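Tolerances in Flat-Pack Joinery: Speaker Notes
Kojo Antwi, 20/10/2024

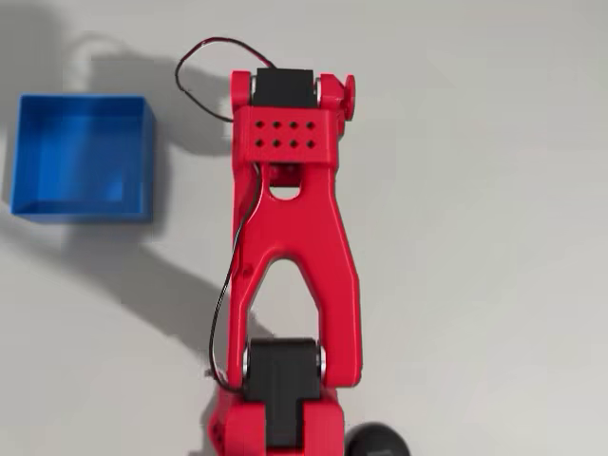 Slide 2. Scope

Talk covers hole position, hole diameter and panel movement. Finishes and adhesives are out of scope; refer questions to the Drakos handout. Target time is 25 minutes plus questions.

State the claim early: most assembly complaints at Fistwood trace to hole position error, and most of the position error comes from how the panel is referenced at the drill. Bit wear is a smaller contributor than people expect.

Slide 3. The sample

We measured 300 side panels from the Fundell bookcase line. All were particleboard with a melamine face. Each panel was checked at both ends after drilling and again after storage. Mention that the storage room was not climate controlled. Someone asked about this at the March session and it should have been on the slide.

Of the 300 panels, 69 had at least one dowel hole outside the drawing tolerance. Leave that number up while moving to the next point.

Slide 4. Where the error enters

Walk through the chain in order: saw, edge bander, drill, pack. At the saw, length variation is small and mostly repeatable. At the edge bander, the band adds thickness to one edge, and that edge is then used as the reference at the drill. If band thickness changes between suppliers, every hole in the row shifts by the same amount.

Point out that a uniform shift is easy to miss. The spacing between holes reads correct on a gauge. Only the distance to the edge is wrong, and a spacing gauge does not check it.

Of the 69 rejected panels, 53 showed this pattern. Pause here. The remaining 16 were a mix of fence debris, drill breakout and two we could not classify.

Slide 5. Datum choice

The drawing should name one datum edge and the drill should use it. In the old Fundell drawings the front edge was the datum for shelf pins and the rear edge was the datum for dowels. The drill operator used the front edge for both. The operator was following the setup sheet, which had been copied from an earlier product.

Recommendation: one datum for all holes on a face. Where a back panel groove forces a second datum, print it on the setup sheet in a separate box.

Slide 6. Diameter and fit

Dowel fit is often blamed for problems that belong to position. A tight dowel in a correctly placed hole goes home with a mallet. A loose dowel in a misplaced hole goes in by hand and leaves a step at the joint. Customers report the second case as a warped panel.

Do not recommend oversizing the hole as a fix. It hides the step at assembly and the joint then racks under load. Skip the racking derivation unless asked; it is in the appendix.

Slide 7. Moisture

Brief. Particleboard grows more in thickness than in length. For a groove that takes a back panel, thickness growth matters. For hole spacing along the panel it was below what our gauge could resolve. If pressed, say we did not test solid wood.

Slide 8. Inspection

Proposed check is one edge distance and one spacing per panel, first off and after every band reel change. The Dodolance gauge block does both with a single seat against the edge. Operators took almost 90 seconds on the first try. Practice times were not recorded, so do not quote any.

Slide 9. Open items

Band thickness from the second supplier is still unmeasured. The revised setup sheet has been issued for side panels only. Tops and plinths are pending.

Questions. Keep the slide 4 chart ready, as people ask to see it again. Paper copies of the setup sheet are in the folder by the door.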